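Requests for copies of a surgical record are handled by the Health Information Office at Rorkcombe. This page explains how a patient, or a person acting for a patient, may obtain the record of an operation, including the operative report and any still pictures kept with it.

## Before You Begin

Please have the following ready:

- The patient's full name, and any former name used at the time of the operation
- The patient's date of birth
- The month and year of the operation
- One form of photo identification
- A mailing address, or the email address linked to your Sqalli account

If you are asking on behalf of another adult, you must also provide a signed authorization or proof of legal authority. A parent or guardian may ask for the record of a minor child in most cases.

## Step 1: Decide What You Need

A full surgical record can be long. Many patients need only part of it, and a narrower request is usually filled sooner. The parts most often requested are:

1. **Operative report.** The surgeon's written account of the procedure.
2. **Anesthesia record.** Drugs given, times, and readings taken during the operation.
3. **Pathology report.** Findings on any tissue sent to the laboratory.
4. **Discharge instructions.** The sheet given to the patient on leaving.
5. **Still pictures.** Kept for certain procedures only.

If a new doctor has asked for your record, ask that office which parts it requires. Insurance reviewers generally want the operative report and the pathology report together.

## Step 2: Complete Form 1841

Form 1841 is available at the front desk and in the Forms section of Sqalli. Write in black or blue ink if you are completing it by hand. Check each part you want in Section B. A form with nothing checked in Section B will be returned.

Sign and date the form on the last page. A typed name is accepted only when the form is sent through Sqalli, where your sign-in serves as confirmation.

## Step 3: Submit the Form

You may submit the form in person, by mail, or through Sqalli. The front desk closes at 4:30 p.m. and does not accept forms on Tuesday, when the staff process mailed requests - the drop box beside the door remains open on that day.

Do not send original identification by mail. A clear photocopy is enough.

## Step 4: Choose a Format

Paper copies are limited to 200 pages per request. Longer records are supplied as a download. Written parts of the record are sent as standard document files that open on most phones and computers.

Still pictures are supplied separately in a folder marked "Images." They are sent at full size and are not reduced for email, so a download is the better choice for most people. Pictures of this kind can show tissue and stitches at close range, and the files carry no labels or comments. Questions about what a picture shows should go to the surgical team. Records staff are not able to interpret them.
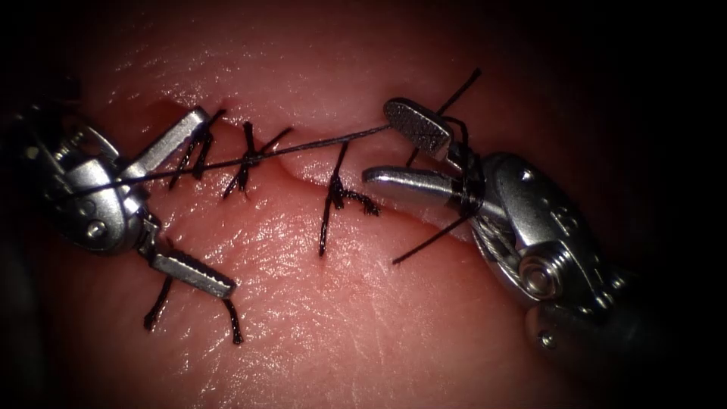

Rajitha Amarasinghe wrote that the download had opened without trouble at home, but that the new clinic could not accept a link and wanted the files on a disc. Would a second form be needed for that?

A second form is not needed. A change of format may be requested in writing within the same month, quoting the reference number on your receipt. Discs are prepared at the front desk and must be collected in person with photo identification.

## Step 5: Check What You Receive

Open the files as soon as they arrive. Confirm that the name and date of birth are correct on every document, and that each part you checked in Section B is present. If anything is missing, reply to the delivery notice and state the part by name.

If you believe that the record itself contains an error, use the Request to Amend form instead. Amendment requests are reviewed by the department that wrote the entry, and a written answer is sent to the address on file.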